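Dassteadの黒い遮光カーテンを半年使った感想

2021年7月18日 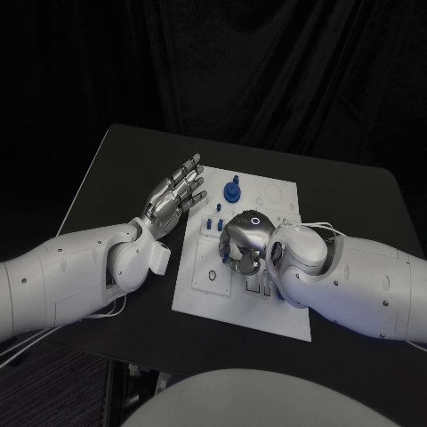
ウスマン・ハヤットからは、黒は部屋が狭く見えるからグレーにしておけ、と買う前に言われていた。遮光の等級が同じなら色は明るいほうが後悔しない、夏は黒だと窓際が熱くなる、という意見だった。結局は黒を買った。半年たったところで、その意見が当たっていたかどうかも含めて書いておく。

買ったのはDassteadの一級遮光、既製サイズの二枚組。1月に注文した。寝室の窓は東向きで、向かいの駐車場の照明が夜通しついている。それまで使っていたのは引っ越しのときに量販店で買ったベージュの二級遮光で、朝は早くから天井が明るくなった。

届いた状態
平たく畳んで袋に入っていたので、折りじわがかなり強い。説明書には「吊るしておけば自然に伸びる」とあるが、9日たっても横じわが残った。スチームを当てて、ようやく気にならなくなった。アイロンを直接当てるのは裏面の加工が傷むとのことで禁止されている。スチーマーを持っていない人は、霧吹きで湿らせて一晩置くといいと思う。

においは少しあった。袋を開けた直後に薬品のようなにおいがして、窓を開けて吊るしておいたら翌日には弱くなった。完全に消えたのがいつかは覚えていない。

生地と見た目
表は光沢のない黒で、織り目が細かい。ひだは縦にきれいに落ちる。日中に横から光が入ると、折り目の山だけがうっすら灰色に見える。真っ黒な板のようになるのを心配していたが、ひだがあるのでそれほど重くはない。ただし、ほこりは目立つ。白い猫のいる家にはすすめない。うちは犬も猫もいないが、毛布の繊維がよく付く。粘着ローラーを窓際に置くようになった。

部屋が狭く見えるという指摘については、昼に閉めているときだけその通りだと感じる。開けて束ねてしまえば、ベージュのときと変わらない。夜は照明を電球色にしているせいか、落ち着いて見える。

遮光
生地そのものからは光がまったく透けない。朝、手をかざしても見えないほど暗くなる、と言いたいところだが、そうなるのは隙間をふさいだ場合に限る。漏れてくるのは上のレール部分と左右の端、それから中央の合わせ目。左右は、端のフックを壁側に付け替えて生地を壁まで回したらほぼ解決した。中央は重なりが足りないので、マグネット式のクリップを別に買って留めている。上はまだ漏れている。カバートップを付ければいいのだろうが、賃貸なのでそのままにした。

寸法の測り方
ここで一度失敗した。丈はレールのランナーの穴から測るのに、レールの上端から測ってしまい、注文した丈だと床に20ミリほど引きずる計算になるところだった。注文確定の前に気づいて直した。幅はレールの長さに少し余裕を足す。説明ページの図は小さいので、拡大して見たほうがいい。返品は未開封のみ受け付けとのことだ。

フックはアジャスター付きで、13個が袋に入っていた。うちのレールには足りたが、窓が広い人は手持ちのフックを捨てずに取っておくといい。付属品のプラスチックは少し硬く、差し込むときに指が痛い。

暑さと音
夏に窓際が熱くなるというのは本当だった。晴れた午前中に閉めきっておくと、カーテンと窓の間の空気がかなり熱い。部屋の中まで暑くなるかというと、前のカーテンよりはましに感じる。温度計で測ったわけではないので、体感の話である。気になる人は裏地が白いタイプを選べばいい。同じDassteadから出ているが、そちらは厚みがあって束ねるとかさばるそうだ。

防音はうたっていないし、期待もしないほうがいい。車の音は普通に聞こえる。Yousafzaiの厚手のものは音も少し減ると聞いて店で触ってみたが、重すぎて今のレールでは不安だった。

洗濯
一度だけ洗った。ネットに入れて弱水流、脱水は短め。フックは外す。最初の洗濯では水が薄く黒くなったので、ほかの物と一緒に入れないこと。レールに戻して吊るしたまま乾かした。縮みはなかった。裏面にも今のところひび割れはない。Pralmontの安いものを以前別の部屋で使っていたときは、二度目の洗濯で裏が粉をふいたので、その点はこちらのほうがずっといい。もっとも、まだ一度しか洗っていない。

気になるところ
タッセルが短い。二枚とも幅の広いほうを選んだので、束ねるときに無理に引っ張る格好になる。手持ちのひもに替えた。

裾の縫い目は片方だけ糸が少し飛び出ていた。切ってしまえばわからない程度だったので、連絡はしていない。

色名の表記もわかりにくい。「ブラック」のほかに「ナイト」という色があり、画面では区別がつかない。品番の末尾が737のほうがブラックで、もう一方は紺に近い。生地見本を取り寄せられるので、迷うなら先に頼んだほうがいい。うちは見本が届くまで四日かかった。

買い直すとしたら
寝室ならまた同じ黒を買う。昼も人がいる部屋なら、ハヤットの言うとおりグレーにすると思う。居間の窓はまだベージュのままで、次の冬までには替えるつもりでいる。

追記：マグネットのクリップについて聞かれたので書いておく。メーカー不明の四個入りで、生地が厚いと滑る。上下二か所を留めるなら、上は合わせ目の高いところより目の高さくらいのほうが外れにくかった。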